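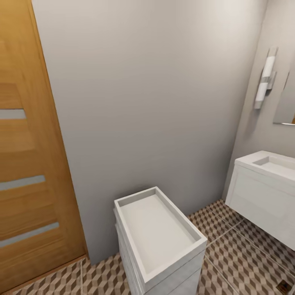

Chiyo Wada 在我上一篇下面留言，说缆车夏天开到山顶有什么不好，她膝盖做过手术，没有缆车这辈子都看不到 Sukilia 那边的日落，我一个能走能跳的人反对缆车，多少有点站着说话不腰疼。

这条留言我看了好几遍，回了两次都删掉了，最后决定干脆单独写一篇。一来她说得有道理，二来我上一篇确实写得太冲，标题还带了个感叹号，活该被人说。

先把话讲清楚，我不反对缆车。我自己坐缆车坐得可多了，冬天去滑雪，恨不得从早坐到晚，排队的时候还嫌它慢。我反对的是 Flaravholm 今年夏天的这个新做法：缆车从早上一直开到天黑，上下站之间那条老步道却不怎么管了，指示牌倒了没人扶，中间那段木栈道烂了一个春天，游客中心的地图上干脆把它画成了一条浅灰色的虚线。你去问，人家很客气地跟你讲，建议您乘坐缆车，十分钟就到了，视野也更好。

十分钟就到了！这句话我听着就难受。

我第一次去 Flaravholm 的时候还不知道有缆车。那会儿是五月，雪刚化完，镇上一半的店都关着，我从 Trasten 坐早班车过去，车上连我在内没坐几个人，司机一路放着很老的歌，拐弯的时候行李架上的登山杖哗啦哗啦地滚。下车以后我照着路牌往上走，走了六个小时，走到山口那块写着 2337 米的牌子底下，腿都是软的。那天云很厚，什么也没看见，真的什么也没看见，对面的山连个影子都没有。我坐在牌子底下吃完了一个压扁的面包，又走下来了。

可是那天的事情我到现在都记得清清楚楚。第一段是松林，地上全是去年的松针，踩上去软得像走在床垫上；过了林子有一条小溪要蹚，水冷得人直叫唤；再往上是一大片草坡，坡上还有没化干净的残雪，一块一块的，边上就开着很小的花，颜色是那种很淡的紫。我在草坡上被一只旱獭骂了半天（它们叫起来真的很像骂人），然后起风，然后下了一点冰粒子，然后太阳又出来晒了一刻钟。后来我坐缆车去过那个山口好几次，天气好得不得了，照片拍了一堆，让我讲哪次是哪次，我讲不出来。

所以我跟 Chiyo Wada 的分歧，大概在于我们说的不是同一个地方。她说的是山顶，我说的是上山的那条路。山顶有缆车，我没意见，膝盖不好的人、带小孩的人、年纪大的人，谁都有权利上去看一眼，我妈去年就是坐缆车上去的，高兴得给所有亲戚打了视频。我只是觉得，缆车跟步道本来可以一起过日子，冬天归冬天，夏天归夏天，为什么非得有了一个就把另一个晾在那里呢？

有人会说，维护步道要花钱，走的人又少，不划算。这个账我也试着替他们算过，缆车夏天往返一张票 200，坐满一车厢是多少，一天跑多少趟，我数学不好，但也看得出来这是门好生意。步道一分钱不收，烂了还得派人背着木板上去修，从生意的角度看，谁都会选缆车。

问题是山里的小镇光靠这种账活得下去吗？我认识的几家开在半山腰的小店，以前全靠走路的人。走路的人慢啊，走到一半饿了，渴了，下雨了，鞋开胶了，总得找个地方坐下来。Kabbaj 那家小木屋客栈就是这样，它不在镇上，也不在山顶，偏偏在中间，走上去要两个多小时，走到那儿正好是想喝汤的时候。他们家的豆子汤里放很多熏肉，面包是自己烤的，硬得可以敲桌子，泡进汤里就刚刚好。我每次都跟自己说只喝一碗就走，每次都坐到下午。

缆车从它头顶上过。你坐在车厢里往下看，能看到它的屋顶，还有晾在外面的床单，一晃就过去了。今年我再去，菜单短了一大截，周中也不做晚饭了。我不好意思问生意怎么样，人家也没提，就是添汤的时候说，今天你是第一桌。那已经下午一点多了。

我知道写到这里有点煽情，打住。

再说个更实际的，安全。游客中心的人跟我讲，不推荐走步道是为了大家安全，这个逻辑我怎么也想不通。步道难走，一大半是因为没人修。你把牌子扶起来，把栈道换了，把溪边那几块松动的石头固定一下，它就是一条普通人慢慢走都能走的路，我见过背着孩子上去的，也见过穿帆布鞋上去的（帆布鞋还是别学）。你不修，然后说它危险，然后说既然危险那就更没必要修，这不是绕圈子吗？

而且缆车把人送上去以后，安全的问题也没消失，只是挪了个地方。夏天的山顶，下午说变天就变天。走路上来的人，一路上早就被风吹过、被雨淋过，知道包里该有什么；坐缆车上来的人，十分钟前还在停车场吃冰淇淋呢，穿着短袖短裤，一出站冻得直哆嗦。我有一次赶上打雷停运，上站挤满了人，小孩哭，大人也快哭了，大家都在问能不能走下去。能啊，本来是能的。有条路就在旁边，可是没有牌子，地图上是虚线，谁敢带着孩子走虚线？那天我们等到雷停，等了很久，我把多带的一件外套借给了旁边一个女孩子，她问我为什么夏天带两件外套，我一时都不知道从哪里讲起。

写到这儿我又翻了一遍评论区。除了 Chiyo Wada，还有人说，走路党就是有一种优越感，好像流过汗的风景才叫风景。

这一条我认。优越感这东西，走山路的人多少都有点，我也有。你辛辛苦苦爬上去，满头大汗，旁边缆车门一开，出来一群香喷喷的人，站在你前面拍照，还嫌你挡镜头，那一瞬间心里确实会冒出些不太好听的话。我年轻一点的时候还会故意把登山杖往地上戳得很响，现在想想真够幼稚的。风景又不认识谁，它不管你是怎么上来的。

不过话说回来，承认自己有优越感，跟觉得步道应该好好修，这两件事没有矛盾吧。我可以一边检讨自己，一边继续抱怨栈道。

还有一个留言说，现在的人假期就那么几天，谁有工夫花六个小时走路，能十分钟解决的事为什么要折腾。这个我倒想多说几句，因为我以前上班最忙的时候也是这么想的。那几年出去玩，表格做得比上班还细，几点到哪里，几点离开，一天三个景点，晚上回酒店累得话都不想说。有一年我们一群朋友去山里，照着行程跑完，回来的路上有人问，昨天下午去的那个湖叫什么来着，一车人谁也答不上来。

后来我就改了。去一个地方只走一条路，走不完也没关系，走到哪儿算哪儿。这么一改，假期反而显得长了。你想啊，六个小时里面能装多少东西，光是路上歇脚就歇了好几回，每回看到的都不一样。缆车的十分钟里能装什么呢，能装一个视频，还得挤到窗边才拍得到。当然也有人就喜欢多跑几个地方，我朋友里就有，人家开心得很，我也不会拽着他去走山路。我想要的只是有得选。

有得选这件事，说起来简单，可是它得有人在背后维持着。一条路要是三年没人走，草就长过来了；要是五年没人修，桥就没了；再往后，镇上的年轻人连那里有过路都不知道，你再想走，就真的只剩缆车了。到那时候再说大家用脚投票，大家都选了缆车，这话就有点欺负人了，另一边根本就没摆在桌上。

我也不是光会抱怨，想法也有几个，不一定对，写出来给大家骂。

最省事的一个，卖单程票。现在夏天只有往返，单程你去问，售票窗口说没有。为什么没有呢？冬天滑雪的人还买单程呢。单程票一出来，膝盖不好的人可以往返，体力一般的人可以坐上去走下来，或者走上去坐下来（我强烈推荐后一种，下山才是真伤膝盖，Chiyo Wada 肯定比我懂）。走一半的人也是要喝汤的，半山腰的店也就有了客人。

还有就是地图。把虚线改成实线，能花几个钱？顺便标一下哪里有水，哪里没有信号，哪一段下雨以后别走。游客中心门口那张大地图，缆车画得又粗又红，旁边还有个卡通小人在招手，步道那么细一条，我近视眼得贴上去看。

再往下就是中间站。他们的缆车是有中间站的，冬天开，夏天锁着。要是夏天也开，老人家就可以坐到半山腰，在草坡上散散步，那里平得很，推轮椅可能还差点意思，拄拐杖慢慢走是没问题的。我妈上次坐缆车从草坡上面过，一直扒着窗户问我下面那些花叫什么，我说不认识，她说那我们下去看看呀，我说妈，这站不停。她就没再说话，一直看到看不见为止。我后来总惦记这件事，比惦记山顶的日落多。

你看，写着写着我发现，我跟 Chiyo Wada 想要的东西没差那么远。她想要上得去，我妈想要下得来，我想要一路上有人扶一扶牌子。这几样凑在一起，我看也不冲突，无非是别把夏天的山当成冬天的山来用。冬天整座山盖在雪底下，缆车把人运到最高的地方，人再滑下来，路在哪里都一样，反正看不见。夏天雪没了，山里的东西都露出来了，林子、溪水、草坡、石头、旱獭，全在中间那一段，偏偏我们的缆车把中间这一段整个跳过去了。

肯定又有人要说，你说得轻巧，你去修啊。行，我去过一回。去年跟着他们镇上组织的活动搬了一天木板，一块木板湿了以后重得要命，我搬到后来胳膊抬不起来，第二天刷牙都是低着头去够牙刷的。所以我一点也没觉得这活儿轻松，也没资格指挥别人。可就是那一天，我们把松林后面那段最烂的地方铺好了，中午大家坐在新铺的木板上吃饭，有两个走路上来的人经过，踩上去试了试，回头冲我们笑了一下。那段路今年还是好的，我专门去看过，走在上面的时候有点得意，走得特别慢。

搬木板那天带队的人跟我说，要是每个夏天能有几天这样的活动，再加上一点点材料钱，整条路就能保住。我问材料钱从哪里出，他朝头顶上努了努嘴，缆车正好嗡嗡地过去。从一张票里抽一点点出来给步道，坐车的人不会觉得贵，我自己下次坐也愿意多掏。至于抽多少、怎么抽，这得让懂行的人去吵，我只管在这里嚷嚷。

对了，有读者问我步道现在到底能不能走。我上次走的时候是能走的，溪边那几块石头要小心，手脚并用不丢人；栈道烂掉的那一段可以从上方绕过去，绕的痕迹挺明显；倒掉的牌子在岔路口右手边的草里，我把它立起来用石头压住了，不知道现在还在不在。水要带够，外套带两件。早班车从 Trasten 出发，错过了就要等到中午，那还不如第二天再去。Kabbaj 的汤周中只做到下午，想喝的话早点出发。

Chiyo Wada，你要是看到这篇，我不跟你争了。哪天中间站开了，你坐车上来，我走上来，我请你喝汤，面包你得自己泡。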